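Robotics club, week whatever. The task is still "put the slippers on the shoe rack." I was told this would be the easy one.

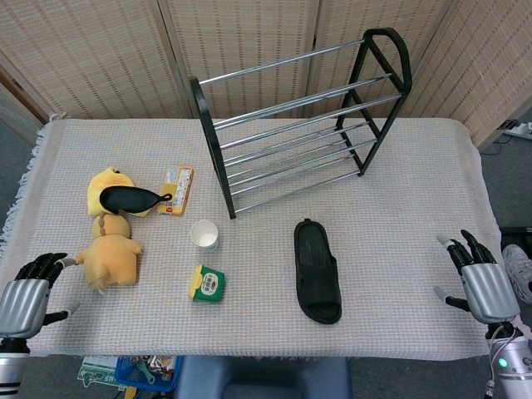 Yaneth Alvarado replied that her team at Rerham spent all of July on shoes and she would happily go back to folding towels, which at least have no left and right.

Thank you, Yaneth. We also considered towels. The vote was close and I was on the losing side.

For anyone new: I'm the mentor for a high school club at Mamani Community Center. I have 13 students and one humanoid. The students take turns driving it, we record the good runs, and a program learns from the recordings. In theory the program gets better than the drivers. In theory.

The goal for the regional is 60 clean runs. A clean run means both slippers end up on the rack and nothing else gets moved there. As of Friday we have 33.

The other stuff on the table is clutter, on purpose. The rules say the robot has to find the shoes among things that aren't shoes. The students picked the clutter themselves, so it's snacks and a stuffed animal.

One slipper starts sole up on top of the yellow plushie. That was a student idea too, and the same student now has to drive it. I have not said a word about this. I'm typing about it instead.

The trouble with a slipper on a plushie is that the plushie gives. You push down to get a grip and the whole pile sinks. Then you squeeze, and you've got a slipper and an ear. Then you've got an argument with me about whether an ear counts. It counts.

The rack is its own problem. The rods slope, so if you set a slipper down heel first it slides, thinks about it, and leaves. Toe first with a slow release works most of the time. We lost almost two meetings to learning that.

Someone asked what software we use. We call it Pora. It started as one student's weekend script and now it has a name, a logo and no documentation. Two kids understand it and both are seniors.

Current house rules, taped to the laptop: call out before you move the arms. No eating the clutter. If you stop a run halfway, log it as a stop and say which slipper.

Next meeting we turn the rack the other way and find out how much of this the program learned and how much it memorized. I have a guess. Bring snacks, separate ones.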